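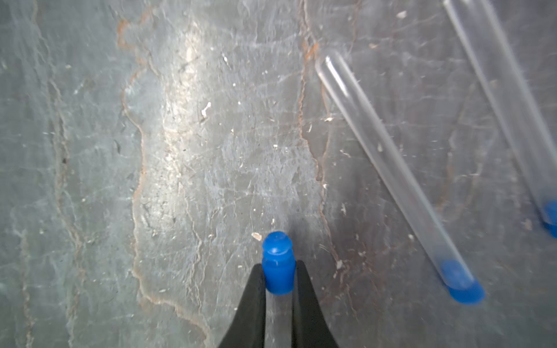 Small blue stopper on a gray, stone-look top.

Refill shop opens second store on Mathew Street

If you've been driving out to Vultitz every time the dish soap runs low, I have good news. Dreltum, the refill place with the jars and the big taps, is opening in Zuvcombe this Friday at nine in the morning, in the old shoe repair on Mathew Street. I've been nagging them about this for ages, so I'm going to enjoy it!

For anyone who hasn't been, you bring your own bottle, they weigh it empty, you fill it with whatever you need and you pay for the difference. Laundry soap, shampoo, vinegar, cooking oil, rice, oats, that kind of thing. The Vultitz store says it filled 2094 bottles and jars in April, its best month so far, and plenty of those customers were coming over from our side of the river (me included, usually with a box of sticky bottles sliding around in the trunk).

The new place is smaller than the first one. They're starting with soaps and cleaning stuff along one wall and dry food at the back, and the oils will follow once the right taps get here. I had hoped for coffee beans too, but those are staying in Vultitz for now.

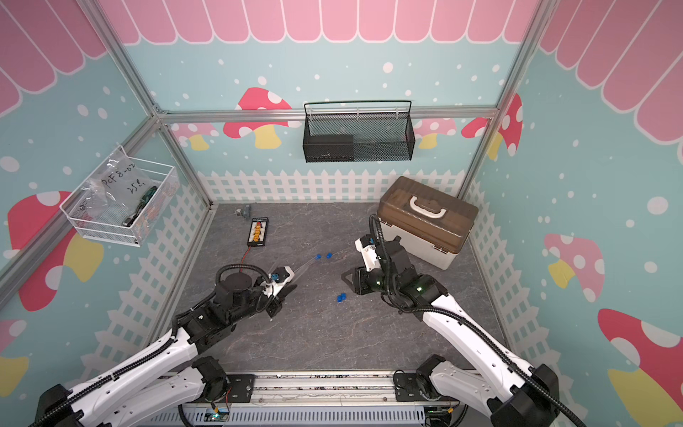 What to bring on opening day

Any clean container with a lid or a stopper will do – jam jars, old shampoo bottles, that fancy glass thing somebody gave you two Christmases ago. Please make sure it's dry inside if you're after flour or oats. I once took home a jar of oatmeal paste and it was entirely my own fault.

If you don't have anything suitable, the first 300 customers get a free glass bottle, one per household. After that they're $5 each, and you can bring one back for your money if you decide you don't want it. Cards and cash are both fine.

Parking on Mathew Street is as bad as ever, so I'd walk or take the bus, which stops right by the bakery. There's a bike rack around the corner too.

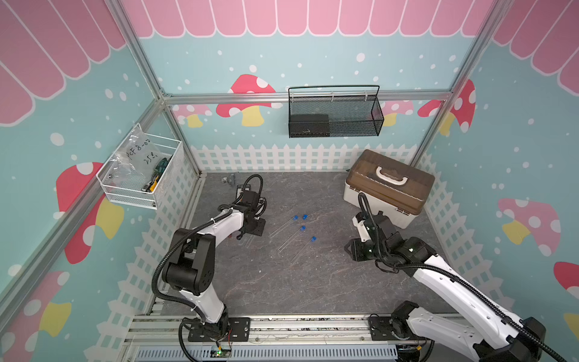
Opening hours will be nine to six on weekdays, with a shorter Saturday that they're still working out. Prices are the same as in Vultitz, and if you have one of their stamp cards it works at both stores – I asked, because mine is 5 stamps from a free refill and I wasn't about to start over. I'll be in line on Friday with my box of bottles, so come say hi.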